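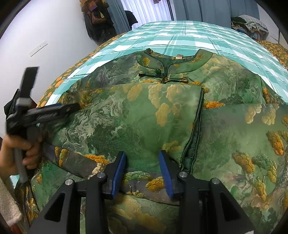

*Green landscape-print jacket with the mandarin collar, laid out on the bed*

**Borlow, wardrobe and holding rooms, pre-shoot walk-through, November**

Matilde Esteves here, wardrobe. I did the rounds before the 6:30 call, so these are my ticks and my grumbles (mostly grumbles, sorry!).

- [x] **Both exits clear.** Front is fine. Back door sticks, so give it a shoulder.
- [x] **Extinguishers tagged.** One in the hall, one by makeup. The hall one was hiding behind the coat rack and I've pulled it out.
- [ ] **Steamer cord.** Tape is peeling near the plug again. I've unplugged it and put a note on it. Please don't use it till Pestik sends the replacement!
- [x] **Racks loaded evenly.** The long one leans a little if you hang all the padded stuff at one end, so I spread it out.
- [ ] **Power load.** Barreto says the upstairs circuit takes 4,000 watts. Two irons and a heater gets us to 3,191 by my math, and that leaves about 800 to play with. No hair dryers up there, please.
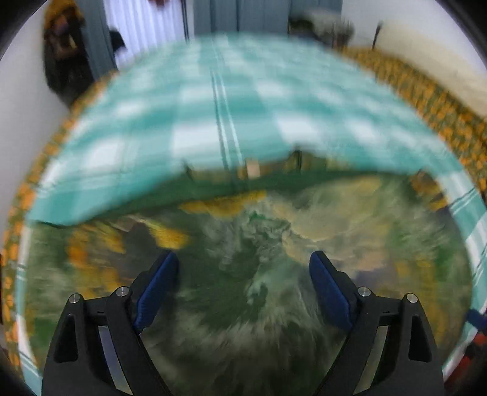
- [x] **Collar and closure check.** Went over every knotted button and clasp for the wedding scene, all 31 costumes. Two loose ones, sewn back on before lunch. Nothing sharp poking through the linings, and I ran my hand down every sleeve to be sure.
- [x] **Flame spray labels.** Candle scene costumes are done and tagged in red. If it has no red tag it stays away from the candles, even if the director begs (he will).
- [ ] **Stair lighting.** Bulb out on the landing. Otov has the ladder and I asked him twice.
- [x] **First aid kit.** Full, apart from burn gel. I put mine in for now and I'd like it back, thanks.
- [ ] **Hem lengths on stairs.** The bride's skirt still catches her heel going down. I want one more fitting before she does it at speed.

Three boxes still open plus the skirt. I'll go round again at 5 and initial whatever's fixed.

M.E.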